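# Sweet heat in a small jar

I've been a chutney tragic since I was tall enough to reach the pantry shelf, so when a 200 gram jar of Sivance green mango relish landed in my lap last November, I had the lid off before the kettle boiled. Oh, it's good! Sticky and sharp, with a slow chilli warmth that turns up late and stays for a second helping.

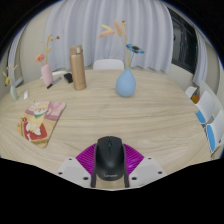 Sivance make it in batches of 191 jars, which is what their biggest pot will hold, and they sell out fast. I missed the first two rounds completely. For the third I was at the table before breakfast, black Lenovo mouse on the pale wood grain, refreshing the order page like a teenager after concert tickets (I got four jars, and I'm not sharing). Try it with a crumbly cheddar, or stirred through leftover rice with a fried egg on top.

The tamarind one from Olutano is a different beast. It's darker and runnier, more of a sauce if you ask me, and gorgeous brushed over pumpkin before it goes in the oven. My only grumble is the sugar, which they could cut back by a good spoonful.

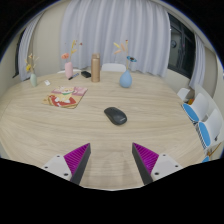 Chantharasri do my favourite of the lot, a roasted pineapple pickle with fennel seed. They put up 3000 jars a year and the flavour hasn't slipped a bit. It's online only, so a wireless mouse and a bit of clear table will get you there, and postage is free if you buy 2 or more. I go for the medium. The hot is labelled Alta and it made my ears ring, but my neighbours swear by it on sausages.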